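Intake Times at a Small Dog Rescue: Project Report
Rosalía Villalobos

1. Background
The Ullden shelter takes in strays and surrendered dogs from the county and places them through foster homes. Staff asked how long dogs wait between intake and first foster placement, and whether the paper intake form adds to the wait. We were given 1628 intake records, with owner names removed.
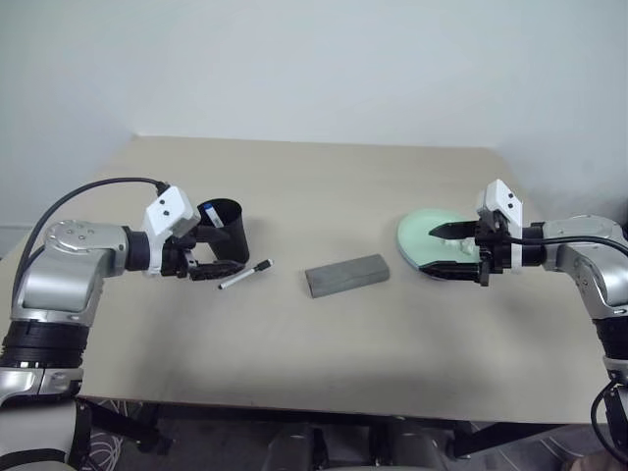 2. Method
Records were typed into a spreadsheet and checked twice. Entries with no placement date – 39 in all – were left out. Wait time was counted in whole days. Dogs held for medical reasons were treated as a separate group.

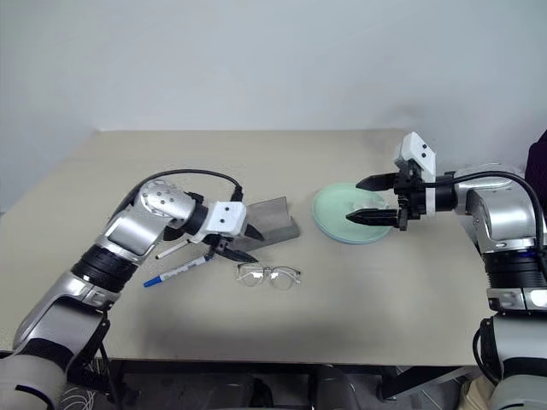
Department of Applied Computing – Student Projects

3. Results
The median wait was two days for puppies and longer for adult dogs. Large adults waited longest. Forms with a blank temperament section were linked to later placement in both groups, but the records do not show which came first.

4. Limits
Foster returns were not logged before October, so repeat placements could not be traced. The shelter plans to add a return date field to the form.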